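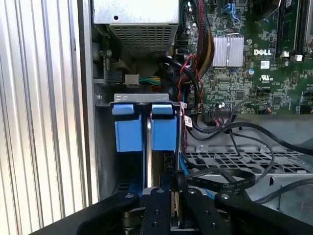 Getting an Old Office Desktop Ready to Be Your Family Photo Box

So you've got a retired desktop tower in the closet and a few thousand pictures spread over phones, thumb drives and that one laptop with the cracked hinge. Me too! I finally sat down in January and sorted mine out, and enough people have asked how I did it that I'm typing it all up. The tower is the easy bit, really. Most of this page is about the photos.

Step 1: Open it up and clean it

Unplug everything, wait a minute, take the side off. Carry it outside if you can, because the dust goes everywhere (ask my curtains). Short puffs of canned air, and hold the fan blades still with a finger while you do it. Go over the heatsink fins and the grille on the power supply, then leave the rest alone. I push each plug gently to see that it's seated and that's as far as my hardware bravery goes.

Step 2: Make one big messy folder

Call it INBOX. Copy every photo you own into it, one subfolder per device, and don't sort a thing yet. I know, I know, you want to. I started sorting on the first evening and lost two hours to pictures of our trip to Grenedholm and got nothing done.

Copy, don't move. The originals stay on the phones until the very end.

Step 3: Kill the duplicates

Any free duplicate finder will do, just pick one that compares the files themselves and lets you look before it deletes. Mine found 1,290 doubles, mostly from my phone having backed itself up twice under two different names. Have it put them in a holding folder and keep that folder for a month.

Step 4: Sort by year, then by event

One folder per year. Inside that, folders that start with the month number so they line up properly:

2019
 03 Quan birthday
 07 Prendatmont lake
 12 Christmas

My neighbor Giang Đặng does hers by person and swears by it, but she has three kids and I have one, and group shots drive me nuts that way. If a picture doesn't fit an event it goes in "00 Misc" and I don't lose sleep over it.

Don't rename the single files. I did 35 of them by hand and quit.

Step 5: Fix the wrong dates

Scanned prints will all claim they were taken the day you scanned them. Select the whole batch, change the "date taken" in one go, and if you only know the year use the first of January. Close enough! I had 600 scans from my aunt's albums and it took one pot of coffee.

Step 6: Back it up twice

One external drive that lives in a drawer, and one copy that's out of the house. My second drive sits at my sister's place and we swap when I visit. Open a few pictures from each backup to make sure they work. Please do this before you clear anything off a phone.

Step 7: Keep it going

I put a note on the calendar, once a month, dump the phones into INBOX and sort. Takes me less time than folding the laundry, and I usually have the radio on anyway.

Updated May 7, 2026: added the bit about scan dates after a couple of you wrote in. Next up is labeling the backs of old prints without wrecking them, once I find a pencil that doesn't smear.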